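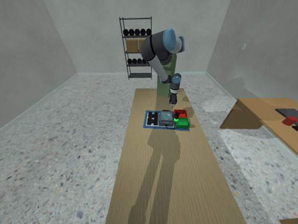 Simulated bench, frame from an episode: arm over the blue tray, circuit board device to the left of the two bins.

Nodano Bench Sim, data card

What this is
1473 simulated episodes of small-part handling at a bench. All of it is rendered. There are no real recordings in this release, and nothing here shows that a machine can do the job on a shop floor.

Contents
Joint positions, gripper state, camera views and a pass/fail flag for each episode. 400 episodes are held back for testing. Please leave them alone until you have finished tuning.

Tasks
2 tasks: pick a part from the foam holder, and drop a part in the red or green bin. Fitting cables is not included. We tried it and the simulated cables behaved like wire coat hangers.

Known problems
The pass flag only checks where the part ended up. A policy that drags it across the circuit board still scores a pass.
Lighting varies very little - expect trouble under real lamps.
Version 3 changed the friction settings, so don't compare scores with older ones.

Our view
A good score means a policy is worth trying on the Tikkanen test bench. We would not use it to plan staffing, and we'd be wary of any supplier who did.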